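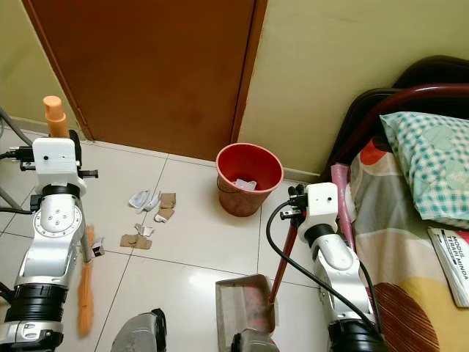 Should the floor be swept before the wastebasket is emptied, or after?

Sweep first. The scraps go from the dustpan into the basket, and the basket is then emptied once, at the end of the room.

4.2 Sweeping a tiled bedroom

This section covers bedrooms in the Lau guest house with hard floors. For rooms with rugs, see 4.3. Allow 20 minutes per room, including the bed.

You will need a broom, a long-handled dustpan, a damp cloth and one liner from the Zungate roll in the hall closet (stock no. 587).

1. Close the door. Scraps collect in the corner behind it and are missed when it stands open.

2. Pick up anything that is not trash. Put papers and booklets on the bed and leave them there. Do not throw away printed material, even if it looks old.

3. Start at the wall and pull the broom toward you in short strokes. Follow the grout lines where you can.

4. Bring everything into one pile near the wastebasket.

5. Set the dustpan flat on the tile with its edge against the pile. Sweep in, move the pan back an inch, and sweep again to catch the fine dust.

6. Tip the pan slowly into the basket.

Caution: Do not sweep broken glass with the room broom. Call Izzati Osman at extension 173 and keep the door shut.

Note: Torn cardboard can go in the basket with paper. Whole boxes go downstairs.

4.2.1 Around and under the bed
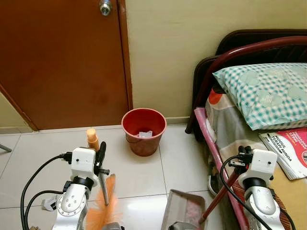 Lift any bedding that hangs over the side rail and tuck it under the mattress before you sweep. Work from the headboard end to the foot. Shoes and bags found under the bed are moved out, swept behind, and put back in the same spot.

If the bed has to be shifted, lift it with a second person. Dragging the metal legs marks the glaze, and matching tiles are no longer stocked.

Wipe the skirting last with the damp cloth, then check the corner by the door once more. Report cracked tiles to Hafiz Simanjuntak before noon.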